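Murray Tawhiri
Open day thread, July 15, 2023

1/ Spent my Saturday at the Videvitz open day, because I am a man of simple pleasures and the cricket was rained off. Robots, free biscuits, a lanyard. Thread follows. Mute me now if you have a life.

2/ Registration was a tablet on a stand that wanted my name, my employer and my "automation journey". I put "bus". It printed me a badge saying MURRAY TAWHIRI, BUS. I wore it all day and three people asked me about fleet management.

3/ The welcome talk was in the canteen. The managing director told us the building has 1,305 square metres of floor and that we would be seeing most of it. My knees took this personally.

4/ First stop was Tretano, their warehouse trolley. It follows a person about carrying boxes. It followed the person very nicely up to the fire door and then had a long think. The guide said it was "evaluating". I've had managers like that.

5/ Someone's little lad stood in front of it to see what would happen. It stopped. He moved left. It stopped some more. They could have sold tickets. His mum got him away with a biscuit in the end, and Tretano went back to evaluating.

6/ Proper question from a chap in a fleece: what does it cost to run? Answer: "It depends on the use case." He wrote that down. He wrote everything down. I saw him later photographing a socket.

7/ Second stop, Kaliva, the software that tells all the other machines what to do. It was a slide show. I have nothing against Kaliva but there were 9 slides on dashboards and the blinds were down and I'd been up since six.

8/ Coffee. The machine took coins only. A whole building of people teaching metal to think and I'm in the corridor asking a stranger if she can split a fiver.

9/ The stranger was an engineer called Lục, it said so on her badge, and she told me to skip the second half of the Kaliva talk and come and see the arm room. Best advice I had all day. She also had change.

10/ The arm room is where they work on picking things up. I hadn't given picking things up much thought before. I do it most days. Lục says the hard bit is that everything is a different shape and half of it is shiny, and that a person has had years of dropping toast to practise on.

11/ Asked her if a gripper with three fingers was a budget decision. She said three is plenty for a lot of jobs and that I should try holding a pen and see how many of mine turn up to work. I tried it. Three. The other two were just there for the company. I've felt differently about my hands ever since.

12/ Asked what they practise on. Small stuff, she said. A chess piece is a good one: narrow at the neck, wide at the foot, and its neighbours are standing very close. Knock one and you've got a whole row to apologise to. I said that was also my experience of the theatre.

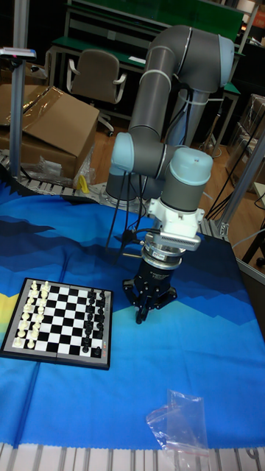

13/ For the chess people who are already typing: it's a little magnetic travel set, black and white, both armies lined up in their rows. And yes, they've put it on a cloth with mountains on. Nicer view than I get at my desk.

14/ I asked if it was any good at chess. Lục said the arm doesn't know what chess is, it knows where things are. I know what chess is and have never known where anything is, so between us we'd make one decent player.

15/ The fleece man asked how many picks they've logged. She said 700 on small objects since they started keeping a proper tally. He underlined it. Twice. I think he may be building one in his garage and I wish him well.

16/ Feedback form on the way out. "Would you recommend Videvitz to a colleague?" Said yes. "Which product best suits your business?" Said the coin lady.

17/ They're doing another one in October and you can put your name down at the front desk. I've put mine down. Under employer I wrote "bus" again, for consistency.

18/ Right, that's me. Home, feet up, and I dropped a fork getting my tea out. Picked it up with three fingers.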